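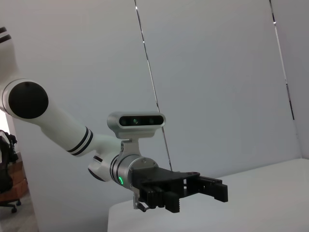 Ticket 1451 - Shared worktop, things never where people look for them
Raised by: Yesenia Londoño
Status: open

Hello all, and sorry to bring this up again! Three people have now come to me looking for the scissors, and I do think we could settle it with a proper place for everything on the white table. I've tried the drawer (too deep, everything slides to the back) and I've tried a label, which fell off by teatime.
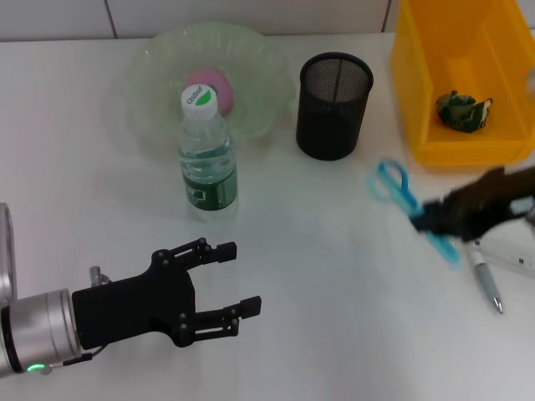 Weltaddale, May

Dear Yesenia, thank you for writing it all out so kindly. My suggestion is to leave the green bowl at the back with the pink ball in it, and let the black mesh pen holder be the home for the scissors, as it's standing there doing very little. The yellow bin can take wrappers and odds and ends - please do empty it on Saturday, though, or it gets forgotten. Water bottles may stay on the table with their caps screwed on.

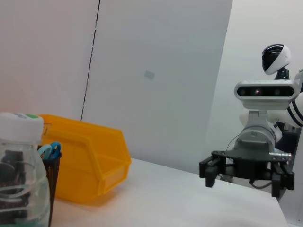 Mattes Görtz
Worktop and stores support

Scissors in the pen holder, blue handles up, so you can spot them from the door. I'd keep the yellow bin close by with its open lip facing into the table, and then there's plenty of clear space left to work on. Would you try it like this until Saturday and let me know how you get on? If the pen holder feels tippy with the scissors in it, Usman has a heavier one in the Umus cupboard and you're very welcome to it.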